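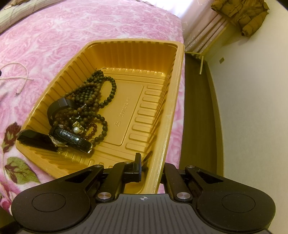

Issue 13

BEAD STORAGE, OR HOW I SPENT MAY
Reviewed by Lesia Bondarchuk

Typing this fast, the newsletter goes out tonight and I promised a storage review back in the winter. So. Storage for strung beads. Hanks, finished necklaces, half finished necklaces, the broken ones you swear you'll restring. Loose beads are a different problem and I'm mostly skipping them.

What I tried: the Pimora hanging roll, the Iken drawer cabinet (the small one, 2 drawers wide), and plain old trays. Used all of them on my real stash, no cleaning up first. My real stash is bad. I bought out a closing shop's seed bead hanks a while back and never sorted them properly.

The Pimora roll

Canvas roll, loops along the top, little snap tabs, a flap that comes down over everything. You hang it on a door or roll it up and tie it. Looks lovely in the shop. Looks lovely on my door too, for the first week.

Good: strands hang straight. No tangles at all on the long necklaces. You can see every color at once and I did start wearing things I'd forgotten I owned. The flap keeps dust off. Ties are long enough, which on my old roll they were not.

Not so good: the snap tabs are narrow. A single strand, fine. A full hank of size 11s with the knot at the top, you have to squash it in and the snap pops open again in the night. I heard one go. Horrible sound, beads on a wood floor at 2 in the morning. Also the loops are all the same length so the bottom half of the roll is empty unless you own nothing but very long necklaces. Why not stagger them? Chokers bunch up at the top, everything else hangs over them.

And rolled up, it's lumpy. Took it to our Jasbridge meetup in a tote and the glass rounds had pressed dents into the flap. They came out with steam, mostly.

Would I buy it again -- for finished necklaces, yes. For hanks, no.

The Iken cabinet

Now this one I wanted to hate because of the price and because you have to put it together yourself. Took me an evening. The instruction sheet has two steps printed in the wrong order, so do the back panel BEFORE the runners, whatever the sheet says. I did it twice. There's a bag of spare screws, nice touch.

Drawers are shallow and that's the whole point. One layer of hanks, laid flat, and they stay flat. Shallow drawers mean you don't pile. I pile everything, given the chance. Here there's no room to do it and so for once I have all the blues next to the other blues.

They glide well when they're half full. Fully loaded they stick a bit, glass is heavy, and the bottom left one on mine has to be lifted as you pull. Rubbed a candle stub along the runner and that helped. Drawer liners are not included. Get some felt or the strands slide to the back every time you shut it, and then you're fishing around blind.

Label holders are tiny. My handwriting does not fit. A friend in the group prints hers and they look great, mine say things like "grn mat" and I've already forgotten if that's matte or something else.

No handle on the cabinet itself. It's a two-hand carry and you don't want to tip it. This is furnature, more or less. Pick the spot before you fill it.

Plain trays

Look, I know. Trays aren't a product. But I've used them longest so they go in the review. Kitchen ones, packaging ones, whatever is deep enough and has a decent rim. Cost nothing or next to it.

What a tray is good at is the in-between stage. You come in, you take off your necklaces, in they go. You're pulling strands to see what goes with what, in they go. Carries easily from the table to the bed to the couch. A bright color underneath can throw off your color matching, so I put a scrap of gray felt down when I'm choosing anything fussy. Leave it out otherwise.

What a tray is bad at is anything past a few days. Strands tangle. Put six in and leave it and you've got a nest, worse with anything that has a clasp open. Close your clasps!! Spring rings especially will grab a neighbor and hang on. Anything on thin silk I don't tray at all now after a snap.

Untangling tips, as people always ask at meetups. Lay the heap on something soft so nothing rolls or chips. Don't pull. Find an end, a knot or a clasp, and loosen outward from there. Lift the heap and let it drop a few times, gently, gravity does more than you'd think. A blunt tapestry needle for the tight bits. If you're getting cross, stop and come back to it. I've cut exactly one strand on purpose and still regret it, they were old Czech cuts in a honey color and I've never matched them.

Chamoun boxes, quick note

Somebody will write in if I don't mention them. The Chamoun flip-lid boxes are for loose beads and they're very good for loose beads. I have a stack. Lids shut tight, corners rounded so you can scoop with a finger. But coil a strand into one and it comes out kinked, and waxed thread keeps the kink. So no, not for this.

How they come out

Finished necklaces: Pimora, with the tabs reinforced. I sewed a second snap under each one I use for anything heavy. Ugly, works.

Hanks and strung stock: Iken, no contest, if you have the space and the money. Buy the felt the same day.

Working on something right now: tray. Empty it on the weekend or be sorry.

If I could only keep one it'd be the cabinet and I'd grumble about the label holders till the end of time. If I was starting out with five or six necklaces and one hank I'd buy nothing at all. Get a couple of trays and spend the money on beads.

Haven't tried the bigger Iken, the one with the deep bottom drawer. If you have one tell me whether that drawer turns into a dumping ground, I have my suspicions. Also looking for anyone who's hung hanks on a towel rail long term, does the thread stretch? Mine did on cotton, but that was old cotton and I don't trust the result.

Next issue is thread conditioners, wax versus the synthetic stuff. Send me your ends and scraps for testing, labelled please, more than "grn mat".

-- Lesia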